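Ticket 139: Rendier pose jumps by one row of openings on lattice crates
Status: Resolved, one follow-up open
Opened by: Kirsty Rewi
Assigned to: Alby Costigan
Component: Rendier (container pose), Lakier (shadow mask)
Opened: 7/18/24

Kirsty Rewi wrote:
Rendier finds the perforated crates every time now, which is brilliant, but the pose it returns sometimes slides along the wall by exactly one opening. The angle is spot on and so is the height. Only the position along the wall is off, and the confidence stays high, so the planner has no reason to distrust it. On solid-walled tubs I can't reproduce it at all.

It matters most on the fruit task. One finger goes down inside the wall, and an error of one opening is enough to put the tip on the rim. The fruit behind the grid makes the matching harder too, as a patch of orange in a hole looks nothing like a patch of grey in the next one.

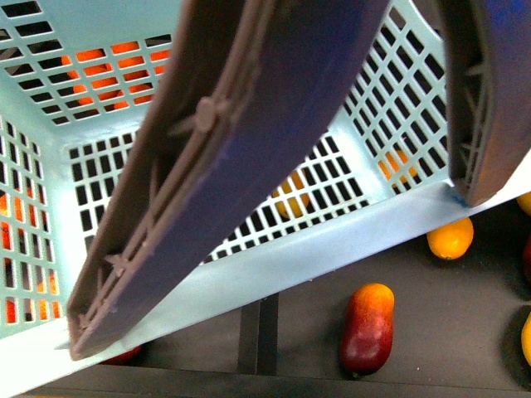
Fingers at the crate rim, orange and yellow fruit showing through the walls.

To reproduce: load the 104-frame crate set, run Rendier with default settings, and plot position along the wall against the hand-marked corners. You get a lovely clean line plus 12 frames sitting one row off it.

Alby Costigan wrote:
Reproduced first go, same 12 frames. Thank you for marking the corners by hand, it saved me a day!

I think it's plain aliasing. The fit scores how well a repeating grid lines up with the openings, and a repeating grid lines up nearly as well when you shift it by one. If a corner is in view the corner settles it. If the wall runs out of the picture at both ends there's very little left to choose between the two answers.

Tried so far:
1. Finer search step. No change.
2. Fruit removed altogether, container on the bare floor. Still jumps, so the fruit adds noise but isn't the cause.
3. Lakier off. Worse. The fit starts grabbing the soft shadow bands on the grey floor and treating their edges as rim.
4. Lakier on, with the mask grown outwards. Floor shadows ignored, including the dark oval one beside the wall, and the outer edge of the lattice comes out beautifully straight. Still the odd jump.

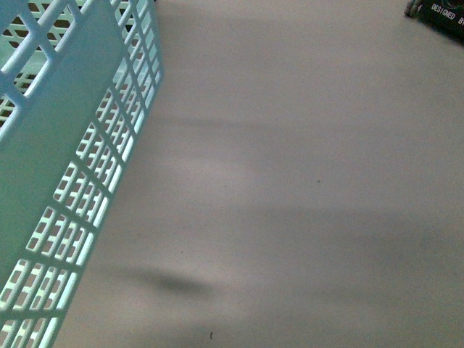

Proposed fix: anchor on the solid parts

Carleen Grimshaw suggested we stop asking the openings to do all the work. There's a broad solid band with no holes in it, next to the lattice. Find the band first, fix the grid to it, and only then use the openings for the fine adjustment. The larger openings further up help as well, being spaced differently from the small ones, so a shifted grid can't match both sets.

I've put it in as a new stage, switched on with anchor_first = true. It's slower to start and then quicker overall, because the fine search has far less to cover.

Result on the same set: down from 12 bad frames to 2. I ran it again just to enjoy the plot.

Floor check with the robot base in the top right corner: the "DESIGNED BY" lettering is no longer picked up as a row of openings, and the wheel rollers are rejected too. 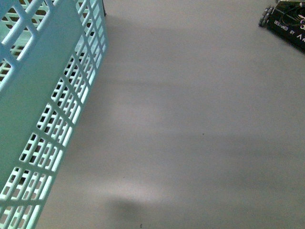
Plalico Handling Methods Group, Perception Desk

Kirsty Rewi wrote:
Confirmed on my machine with a clean checkout. Same 2 frames left, and in both of them the solid band is almost completely hidden by a finger. I'd be happy for Rendier to report low confidence there and let the planner ask for another view. Really pleased with this one.

Warrick Tapsell wrote:
Merged to the Venter branch. Please leave anchor_first off for the solid tubs, it looks for a lattice that isn't there and wastes time. The low confidence flag is split out as a follow-up for August, assigned to Ataahua McPhee.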